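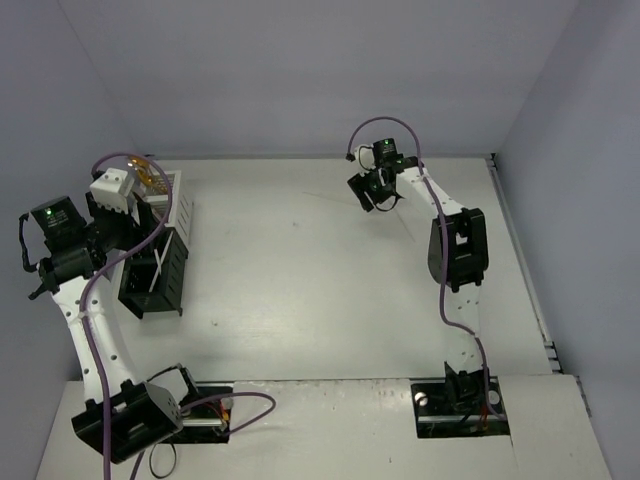 Réjean Petrenko and Huguette Gagnon
Last updated: 2019-05-09

Figure 1. White tabletop with two robot arms.

3.2 Resting time and the crumb of butter cookies

The dough was made after the Wimthorpe recipe, with cold butter and fine sugar, and divided into 20 pieces of equal weight. One piece broke during wrapping and we did not replace it, so the results are given for 19 pieces. Half an hour of rest gave a cookie which spread too much and had a thin, dark border. After a night in the refrigerator the border was paler and the crumb was shorter, what our tasters preferred.

We had expected that the flour would matter more. The Clevon flour takes more water than the Brasex flour, but after the long rest the tasters could not separate them with certainty - also when they tried the cookies again on the next day. The batches of August were made in a warm kitchen and the butter became soft quickly. For this reason we report them apart, in Section 3.4. We did not test doughs with egg, and the values should not be applied to them.

19 shares | 2 comments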